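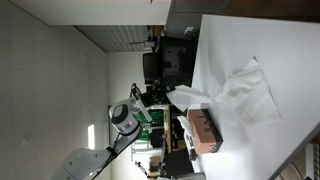 I'm trying to decide whether the Stekono starter kit is worth it for soft, floppy stuff, and I'd love to hear from anyone who has lived with one for a while. We have the two-week trial of the arm at work (a small packaging shop, 9 of us) and I've been having way too much fun with it! Everybody told me to start with blocks. I started with tissues, mostly out of the pinkish box with the black drippy pattern, with a sheet laid out on the white table next to it. My dream is for the arm to take a tissue from the box, put it down on the table and spread it more or less flat, over and over, while I do something else.

What I've got so far: 69 tries, 41 of them with a single tissue on the table at the end. The misses are mostly one of two kinds. Either the fingers close on air because the tuft has flopped over to one side, or the whole box comes along for the ride. Spreading is a different story and I haven't kept score there, but when it goes well it is lovely to watch.

Things I'd like to know before the trial runs out:

- Is the Fatidia software plan any help with thin material, or is it meant for hard parts?
- Do the soft finger pads make a difference, or should I be changing my grip height?
- Has anyone kept the kit running all day without babysitting it?

I'm comfortable with the teach mode and can edit a script if somebody shows me one first.

*posted by papertrail_pat*

---

**lowtorque**

Great first project! I've had my Stekono since October and paper was the thing that made me fall for it, so I'm biased.

Go for the soft pads. The hard fingers that ship with the kit are fine for cartons and bottles, but on tissue they need to meet perfectly and they rarely do. With the pads on I could close slower and with less force and still hold on. Set the closing speed to the lowest notch and leave it there for a whole session before you touch anything else.

For the box coming along: tape it down. Double-sided tape, two strips, done. I spent an entire weekend tuning the lift path before I tried it (I know, I know). After that, pull straight up for the first bit and only then swing out over the table. If you swing early the tissue drags on the slot and either tears or brings its neighbor with it.

The flopped-over tuft is harder. What worked for me was aiming low, just above the slot, where the tissue is bunched together and can't wander much. The top of the tuft is never in the same place from one pull to the next. The bottom almost always is.

On the Fatidia plan, I paid for one month and liked it a lot for picking cartons out of a bin. For tissue I didn't see a big jump. It found the box every time and then guessed at the tuft, and the guess was about as good as mine. They do have a cloth setting now that wasn't there when I subscribed, so take that with a grain of salt.

All day running: yes, with cartons. The arm itself never complained. Check the cable ties near the wrist every morning, mine worked loose.

---

**mansilla_user_4**

we went with Mansilla instead, cheaper and the arm is heavier. no idea about tissues sorry but their support is quick

---

**bench_and_brew**

Agree with lowtorque on the pads and the tape. I'll add a bit on spreading, which is my favorite part.

Don't try to lay it flat in one move. Let the tissue touch the table with its far edge first, keep moving back toward the arm while you lower, and open the fingers late. You get a sheet with a few folded corners, and that's a perfectly good result for a kit in this price range. If you need it flatter, do a second pass with the fingers closed and brush outward from the middle, very light. I use a Curnosex felt tip cover for that pass so the fingers don't snag. It's a little sleeve that slides over both fingers, takes a minute to fit, and it wears out faster than I'd like.

A white tissue on a white table is tough on any camera, so if you do try the Fatidia cloth setting, put a dark mat down first. My results went from hopeless to pretty decent with a sheet of navy craft felt, although the felt grips the tissue a little and you'll want to redo your brush pass.

Your numbers look good to me for a trial, by the way. I was worse at that stage! I would buy the kit, skip the software for now, and ask Stekono whether the trial fee comes off the price. It did for me, but I had to bring it up myself.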